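Chapter 4
Planning the Purchase of Hand-Held Grippers

After you study this chapter, you should be able to:
explain the difference between the price of a unit and the cost of a working station;
prepare a first equipment list for a small recording site;
decide how many spare parts to order, and when.

Key terms: working station, consumable part, lead time, idle cost

4.1 The Damari order

In August, Sofia Carrilho received the task to equip a new site for the Damari project. The work of the site was simple to describe. Operators had to pack and unpack small household things with hand-held grippers, and to handle soft materials such as cloth, so that the recordings could later be used for teaching a robot arm. She had one room, a fixed budget and a price list from the supplier, Citon. In this list one gripper cost 849 dollars.

Her first calculation had only one line. She multiplied the price by the number of grippers and she wrote the result into the budget request. Brayan Villanueva, who had to approve the request, returned it on Monday with a short question: "And what will they pick up, and where will they put it?"

The question was a good one. A gripper alone does not produce any work. It needs a surface, objects, containers, electric power, a place for storing the data, and a trained person who holds it.
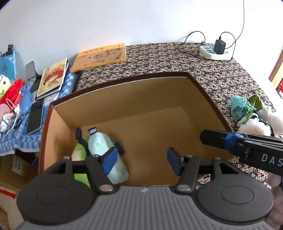 For this reason we do not plan by the piece in this chapter. We plan by the working station. A working station is everything that one operator must have in order to work a full shift without asking for something. If the operator uses both hands, the station contains 2 grippers, and this must be clear in the budget from the first day. Carrilho had counted one gripper for each operator. With this mistake her request covered only half of the devices.

The objects also belong to the station, although many planners forget them because they are cheap. One toy or one bottle costs very little. But a site needs variety, and the objects become dirty, break or disappear. Carrilho's second list had 76 objects, and she bought most of them in ordinary shops near the site. She put them under a separate budget line, with a small sum for replacing them every month.

4.2 Parts that wear

Every gripper has parts which last for years and parts which do not. The finger pads are usually in the second group. They press, they rub and they are cleaned often. Pins and joints come next, because they carry the movement of the fingers.
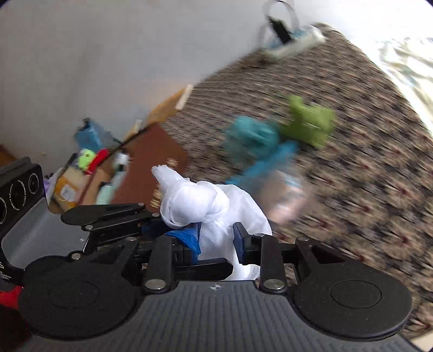 How quickly the pads wear depends on the task. Xinyi Meng, the technician of the site, kept a notebook in which she wrote every change of a pad together with the task of that week. After the first period she could say that a set of pads lasted roughly 15 working days. The supplier had given no number at all. From her notebook it was possible to calculate the yearly need, and to compare it with the lead time, that is, the time between the order and the delivery.

When the lead time is longer than the life of the part, the spare parts must be ordered together with the devices. If you wait until the first pad fails, the station stands still, and the salary of the operator continues. We call this the idle cost. In the Damari budget, the idle cost of a few lost days was higher than the price of all the spare pads for the year.

Before you continue to Section 4.3, take a task you know well and write the full list for one working station. Mark each item as durable or consumable. Keep the list, as you will need it for the cost table in the next section.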